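October, 2:40 pm

Tower teardown, Vanton job, unit 8 of 21. Side panel off, case flat on the slatted table. Same layout as the earlier ones: supply at the top left, drive in the blue caddy at the lower right. CPU still in its socket under the black retention frame.

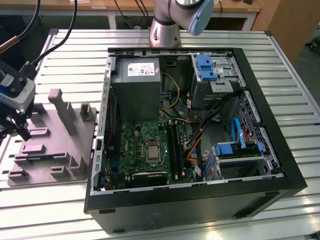 Dayana Arriaga wants the memory slots logged before the drive comes out, so the sheet now goes board first, drive second. I copied the new order onto the clipboard. Old sheets are in the Penon folder if anyone needs them.

Cables are the slow part. The blue SATA lead comes up in a loop by the drive bay and catches a sleeve easily. The thin red wire down the left wall stays put – leave it until the board is out. 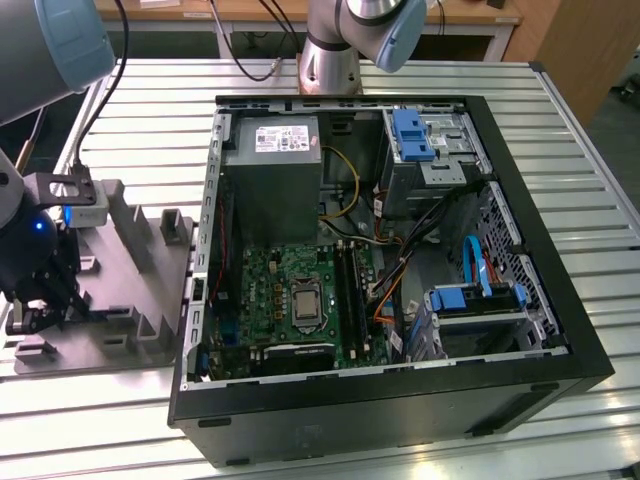
Supply label still to be copied down. Last batch had 13 done by this time of day and we are behind that.

To do: order more bags for the screws, ask Kutton about pickup for the bare cases, find the short Phillips. Drives go in the locked cabinet overnight, same as before.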